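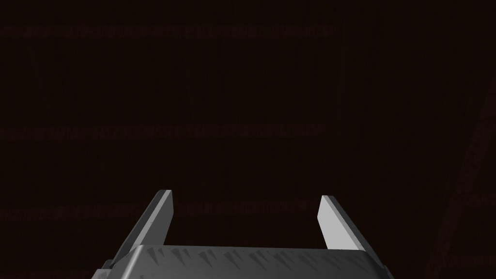
23 de marzo de 2024

Llevaba tanto tiempo sin escribir que el editor del blog me ha pedido la contraseña tres veces, y a la tercera he tenido que ir a buscarla a la libreta. Perdonad el silencio. El invierno se me ha ido entre un resfriado larguísimo, una mudanza pequeña (de una habitación a otra de la misma casa, pero con todos los libros) y un problema de marcas de tiempo que me ha tenido más entretenido de lo que me gustaría reconocer. Del resfriado no hay mucho que contar, así que vamos con las marcas de tiempo.

Para quien llegue nuevo: trabajo en Atetby, un entorno para probar software de manipulación con robots de dos brazos dentro de casas simuladas. Yo me ocupo sobre todo de la fontanería, es decir, de que las imágenes, las posiciones articulares y las órdenes lleguen a donde tienen que llegar, con la etiqueta correcta y en el orden correcto. El planificador se llama Gonstead y lo lleva Filipa Bragança, que tiene una paciencia infinita conmigo y muy poca con los cuaterniones sin normalizar. La casa en la que hacemos casi todas las pruebas la llamamos Gotholm, y a estas alturas me conozco sus paredes mejor que las de mi propio pasillo.

El asunto empezó con una tanda de 325 episodios que lanzamos por la noche. La tarea era sencilla: llevar una pinza hasta una pose de aproximación, corregir el último tramo con lo que viera la cámara de la muñeca y quedarse quieto. Sin agarrar nada. Es la clase de prueba que uno lanza para irse a dormir tranquilo. Por la mañana, más de 200 episodios habían terminado fuera de tolerancia, y lo que me dejó con el café a medio camino fue que el error era pequeño y parecidísimo en todos ellos. Unos milímetros, siempre en la dirección del movimiento.

Los errores grandes me dan bastante menos miedo. Un brazo que sale disparado hacia el techo es un signo cambiado, o unos grados que alguien ha leído como radianes, y en media hora lo tienes. Unos milímetros constantes pueden ser cualquier cosa: la calibración de la cámara, un desfase en el modelo cinemático, la fricción de una articulación, la interpolación de la trayectoria, el propio detector. Y lo malo de tener tantos sospechosos es que cada persona del equipo sospecha de lo del vecino. Filipa miraba mis transformadas y yo miraba, con todo el cariño, sus trayectorias.

Pasé dos días con la calibración. Dos días enteros, con su tabla de extrínsecos impresa y subrayada en tres colores. En un simulador la calibración debería ser perfecta por construcción, puesto que la cámara está donde el fichero dice que está, pero he visto demasiadas cadenas de transformadas en las que alguien mete una rotación de más para pasar de un convenio de ejes a otro y luego otra persona la deshace en otro sitio. Revisé la cadena completa, de la base al torso, del torso al hombro y así hasta la pinza. Todo cuadraba. Con el robot quieto, proyectaba un punto conocido sobre la imagen y caía exactamente en su píxel. Probé con varias poses del brazo, con la pinza abierta y con la pinza cerrada, con mucha luz y con poca. Perfecto, todo perfecto, y yo cada vez de peor humor.

Ahí tenía la pista delante y no la vi: con el robot quieto. Lo escribí así, literalmente, en mis notas, y pasé página.

Lo que me sacó del agujero fue Lightfoot. Ya he hablado de él alguna vez, es el visor que usamos para reproducir episodios grabados, y que empezó siendo un script mío de una tarde y ha ido engordando hasta tener su propio gestor de incidencias (¡y gente que se queja en él, qué ilusión me hace!). Lightfoot carga las imágenes de todas las cámaras, el estado articular y las órdenes, los pone en una misma línea de tiempo y te deja ir adelante y atrás. También dibuja, encima de cada imagen, la silueta del robot calculada a partir de las articulaciones. Si la silueta y la imagen coinciden, todo va bien.

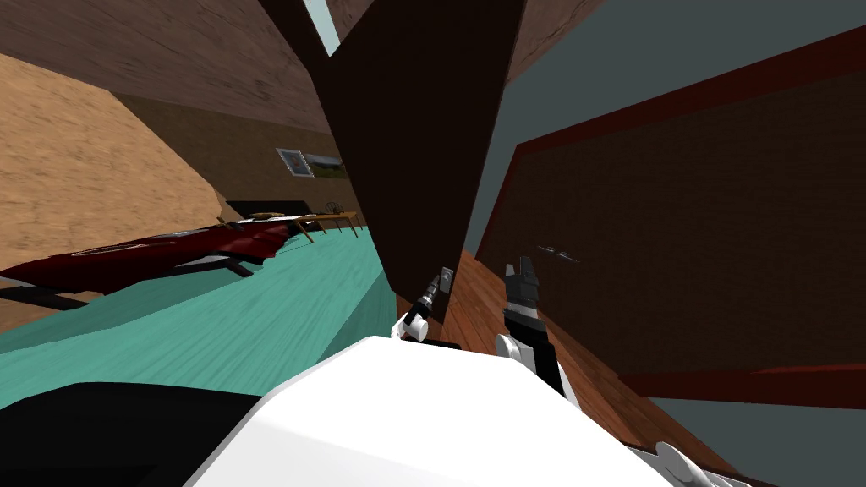

Gotholm desde lo alto del robot: las dos pinzas, el panel oscuro y, a la izquierda, el mueble rojo.

Estuve un buen rato recorriendo episodios con la vista general y la de la muñeca lado a lado. La general me sirve para situarme, para saber hacia qué parte de la habitación va cada brazo. La de la muñeca es más ingrata. Muchas veces no ve gran cosa, los dedos y una superficie oscura detrás, y los dedos se mueven con ella, de modo que mirándolos a ellos no hay manera de notar un retraso. Hace falta mirar el fondo. Y con un fondo oscuro y de poco contraste, al ojo humano le cuesta muchísimo decir si una veta está donde debería estar o un pelín más allá.

Así que hice lo que tendría que haber hecho el primer día y añadí a Lightfoot un modo nuevo, que de momento se llama «desliza» a falta de un nombre mejor. Coge la secuencia de imágenes y la secuencia de estados articulares, y desplaza una respecto a la otra paso a paso. Para cada desplazamiento calcula lo bien que encajan los bordes que predice el modelo con los bordes que hay en la imagen, y al final dibuja una curva. Si los relojes están bien, la curva tiene el máximo en cero. La nuestra lo tenía en ocho.

Ocho pasos de física. Nuestro paso es de 2 milisegundos, de manera que la cámara llevaba dieciséis de retraso respecto a lo que decía su etiqueta. Parece una tontería, pero si la muñeca va deprisa en el último tramo, en ese rato ha recorrido justo los milímetros que nos faltaban. Y con el robot quieto, claro, el retraso no se nota en absoluto. Volví a mis notas, encontré la frase y la rodeé en rojo, que era el único color que me quedaba sin gastar.

La causa era bastante prosaica. El renderizador trabaja en su propio hilo. Cuando toca imagen, copia el estado del mundo, se pone a dibujar y, cuando termina, publica el resultado. La marca de tiempo se la poníamos al publicar. Mientras él dibujaba, la física seguía avanzando tan contenta, y la imagen salía con la hora de llegada en lugar de la hora de salida. Lo peor es que ese código es mío, de abril del año pasado, y lleva un comentario que dice «revisar esto cuando haya tiempo».

El arreglo en sí son cuatro líneas: la marca se toma al copiar el estado, viaja con la imagen y nadie la toca después. Lo laborioso ha sido todo lo de alrededor. El filtro que funde la detección visual con la odometría del brazo daba por hecho que las medidas llegaban en orden y recién hechas, y ahora le llegan con una hora honrada pero un poco vieja. Hemos tenido que darle un pequeño historial de estados para que pueda volver atrás, meter la medida donde le corresponde y rehacer la cuenta hasta el presente. Filipa ya tenía algo parecido escrito en Gonstead para otra cosa, y me lo dejó adaptar con la única condición de que le pusiera pruebas. Se las he puesto, Filipa, y pasan.

También cambiamos una decisión del controlador con la que llevaba tiempo peleado. Hasta ahora, si la imagen era demasiado antigua, se descartaba en silencio y el brazo seguía con la última estimación. Ahora se descarta igual, pero queda apuntado en el registro del episodio, con la antigüedad que tenía y el umbral que se aplicó. Lightfoot lo pinta como una rayita naranja debajo de la línea de tiempo. Hay episodios que salen con una rayita suelta y otros que parecen un código de barras, y estos últimos coinciden bastante con los ratos en que la máquina de las pruebas está compilando algo a la vez. Eso me da para otra entrada, me temo.

Repetimos la misma tanda, con las mismas semillas y las mismas poses iniciales. El desplazamiento ha desaparecido. Quedan fallos, no vayáis a pensar, pero ahora cada uno es de su padre y de su madre: un brazo que se queda cerca del límite de la muñeca, una detección que salta de un borde a otro parecido, una trayectoria que Gonstead encuentra válida y que a mí me parece un paseo turístico por toda la habitación. Me gustan mucho más así. Con fallos variados se puede hacer una lista e ir tachando.

Una cosa que todavía me ronda es cuántos experimentos anteriores llevaban dentro este retraso. He pasado «desliza» por las grabaciones antiguas que conservamos y casi todas lo tienen, con algún paso de más o de menos según la resolución de la cámara. Para los movimientos lentos da un poco igual. Para los rápidos, hay un par de parámetros del controlador que ajustamos a mano en su día y que, ahora lo veo clarísimo, estaban compensando el error de reloj. Había una ganancia rarísima en el eje de avance que todos tratábamos con un respeto casi religioso. La he devuelto a su valor de fábrica y el brazo va más suave.

Si alguno de los que leéis esto tiene un simulador con el render en un hilo aparte, os animo a que hagáis la prueba del deslizamiento. Se tarda una tarde en escribirla. Moved el brazo deprisa, buscad un fondo con algo de textura y no os fiéis de los dedos. El modo nuevo saldrá en la próxima versión de Lightfoot, que debería estar lista en abril si consigo terminar la documentación, y ya sabéis los que me seguís desde hace tiempo cómo me llevo yo con la documentación.

Acepto sugerencias de nombre para «desliza», por cierto. Filipa propone «la vergüenza», y de momento va ganando.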